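Student report: Sorting kitchenware at the Hisby reuse shop
Peadar Tully, 24/12/2018

2. Method
I spent nine shifts at the shop and recorded every piece of kitchenware that came in from April on. Plates and dishes were sorted by colour and shape — chips and cracks went in a separate column. The oval dishes were the hardest to price.

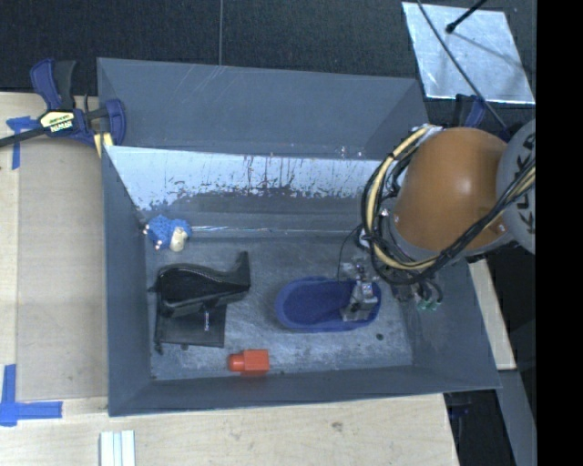

3. Results
The total was 1,271 pieces. Almost 400 were dinner plates and 300 were mugs. Blue dishes sold faster than white ones, even when they had no matching set. Chipped pieces went to the mosaic class on Edo Street.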